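Chapter 4
Cloth Against the Skin: How Everyday Clothes Fit, Hang and Wear

What you will learn in this chapter
Why the same fabric can feel cool in one shirt and stuffy in another
How ease, grain and seam placement shape the way a garment moves
How to read the wear on an old garment before you cut a new one

When I was first learning to sew, my teacher, Mirta Navarrete, had a habit that drove all of us a little mad. Before she would let anyone touch the scissors, she made us put on whatever we were copying and wear it for a whole afternoon. We had come to make things, you see, and there we were carrying bolts of cotton up and down the stairs in our own old shirts! But by four o'clock or so we had plenty to say. One girl's collar had crept backward all day long. Mine had pulled across the shoulder blades every time I reached for the top shelf, and I had been tugging at it for so many years that I no longer noticed I was doing it.

I have kept that habit in my own classes, and I'd like you to take it up as you begin this chapter. The first three chapters were about cloth by itself: the fiber it is spun from, the way the yarn is twisted, and whether it is woven or knitted. All of that matters, and we will keep coming back to it (you may want to leave a bookmark at the table of fabric weights in Chapter 2). Now we put the cloth on a body, and a body bends, sweats, sits down, leans over the sink and falls asleep in front of the television. A piece of jersey that lies flat and well behaved on the cutting table becomes a different creature once there is an arm going through it.

Let us start with the idea of ease. Ease is the difference between the measurement of the body and the measurement of the garment at the same place. If your chest measures 38 inches and your shirt measures 42 inches, the shirt has four inches of ease. Some of that is wearing ease, the little bit of room you need in order to breathe and lift your arms. Whatever is left over is design ease, which is there because the maker liked the look of it. The two are easily muddled. Students at the Dretberg evening school, where I taught for a good many years, would often cut away the design ease to get a closer fit, go one snip too far, and end up with a handsome shirt that could only be worn standing still.
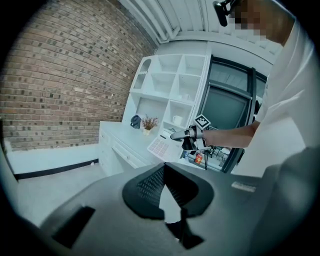 Knit shirts are kinder than woven ones in this respect, and that is a good part of the reason we live in them. The loops in a knit open up when they are pulled and close again when they are let go, so the cloth itself lends you some of the room that a woven shirt has to get from its cut. It also means that a T-shirt can be built very simply, with a front, a back, two sleeves and a neckband, and still be comfortable on a great many different people. Look at how a loose white one with short sleeves falls into soft folds at the shoulder and down the side. Folds like these are worth learning to tell apart from drag lines, which are straighter and tighter and point at the spot where the garment is short of cloth. A soft fold usually means there is cloth to spare. You may like it or you may want to take it in, but you should know which of the two you are looking at before you reach for your pins.

Grain is the next thing, and I'm afraid it is the part most of us would like to skip. In a woven cloth the lengthwise threads are usually the strongest and stretch the least, and so we generally run them up and down the body, where the weight of the garment hangs. Knits have no grain in quite the same sense, but they do have columns of loops, called wales, and if you cut across these carelessly the side seams will swing round toward the front after a few washes. You have probably owned a shirt like that. I have a blue one from a market stall in Bumden that has twisted itself so far that the left seam sits nearly over my hip bone, and I still wear it for painting.

Then there is the matter of where the seams go. A seam is a ridge, however neatly you press it, and a ridge under a bag strap will make itself known by lunchtime. Moving a shoulder seam forward by as little as half an inch can change the feel of a shirt completely. We will try this in Exercise 4.2 with a practice shirt in cheap cotton, and I do hope you won't skip it, even if your fingers are itching to get on to the good fabric.

Before you go on to Section 4.1, please choose one garment of your own that has been washed and worn until it is thoroughly soft. Turn it inside out and lay it on a table near a window. Feel along the neckband, under the arms and around the hem, and make a pencil sketch of where the cloth has thinned, where it has pilled and where a stitch has given way. Keep the sketch in the front of your workbook. You will need it when we draft the first pattern.

Words to know: ease, wearing ease, design ease, drag line, grain, wale, neckband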